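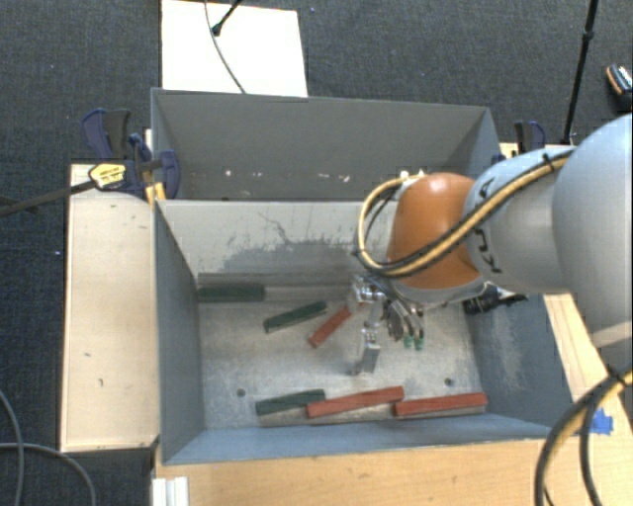 Block Night Is Back in March

Green against red, long blocks only, and a fresh set of house rules! After the turnout we had before the holidays (35 of you, squeezed into the Findosthorpe hall with your coats on your laps), we are bringing back the block-building evening, and this time there will be enough for every table to build something properly big.

The Tretent toy library has lent us its whole stock, close to 1000 pieces once the odd ones are taken out. I spent Sun 8 January sorting them with a mug of tea and I loved every minute of it. There is something about a long plain block that a fancy molded brick just can't touch. Lay two end to end and you already have a wall. Lean one on another and you have a ramp, or a roof, or the start of an argument.

Teams get 90 minutes and can build whatever they like, as long as it uses both colors and stands up by itself when the bell goes. Last time's favorite was the Van Loon bridge, which went across two tables and held a full teapot. I would dearly love to see somebody beat it. The Dollasix table has already told me they are planning a lighthouse with red and green stripes, so consider yourselves warned!

We have room for 9 teams, any mix of ages. Please bring a tray or a shallow box to keep your blocks together, because they slide under the radiators and we were still fishing them out a week later. Socks or soft shoes on the mats, please. Soup and rolls at the break, and if you have a cake in you, bring that too.

Sign-up sheet is on the board by the kitchen door. Put your team name in capitals, my eyes aren't what they were.

14 likes | 3 comments | Share

Contact the newsletter | © Findosthorpe Hall News | Back to top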